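# Norel handheld won't read codes on orange drink bottles

Status: closed
Site: Palumbo warehouse, packing bench 4
Software: Idus stock client

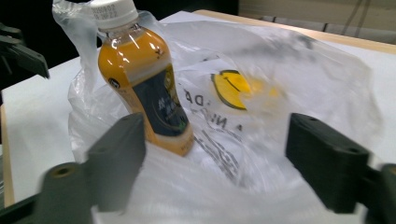 Reported by the bench at the start of the early shift. The Norel scanner reads shelf labels and carton labels without trouble, but gives the long low beep on single bottles. The stock client shows "no match" and the line stays open. Staff have been typing item numbers by hand, and with nearly 3,000 bottles to get out in January that won't hold up.

**First checks**

- Cleaned the scanner window with a dry cloth. No change.
- Swapped the battery. No change.
- Took the scanner from bench 2 and tried the same bottles. Same beep, same message. So the hardware is probably fine.
- Restarted the stock client. No change.

**07:40**

Scanned into a plain text file with the client closed. The number comes through every time, all digits present. The reader is doing its job and the fault is after that point.

Looked at what the client receives. It drops the leading zero before it does the lookup. Carton labels don't start with a zero, so they never showed the problem. The import juices do, and so do 18 other items on the drinks list. I checked a few of the others and they fail the same way.

**08:15**

Went through the client settings. "Trim input" was on under Devices > Input. Turned it off on bench 4 and restarted. First bottle matched. Second bottle matched. Third went back to "no match".

Opened settings again and "Trim input" was back on. The profile is pushed from the Cestska server and overwrites local changes on every sync, so changing it at the bench is no use.

**09:30**

Changed the setting in the shared profile on Cestska. Saved, then forced a sync on all benches. Bench 2 picked it up right away. Bench 4 did not - it was still on the old profile name from before the move. Pointed it at the current one and synced again.

Scanned 8 different drinks at bench 4, including the ones that failed earlier. All matched. Left it for an hour with the sync running and tried again. Still good.

**Side effect to watch for**

With trimming off, the client also keeps spaces. If someone types an item number by hand and leaves a space at the end, it will say "no match" as well. Told the shift to check for that before logging a new ticket.

**Left to do**

- Fix the lines typed by hand this morning. Some were entered without the zero and are sitting in the unmatched list.
- Remove the old profile from Cestska so no bench can attach to it.
- Ask Idus support if the lookup can ignore trailing spaces only. Request sent, no reply yet.

Closing this one. The unmatched list has its own ticket.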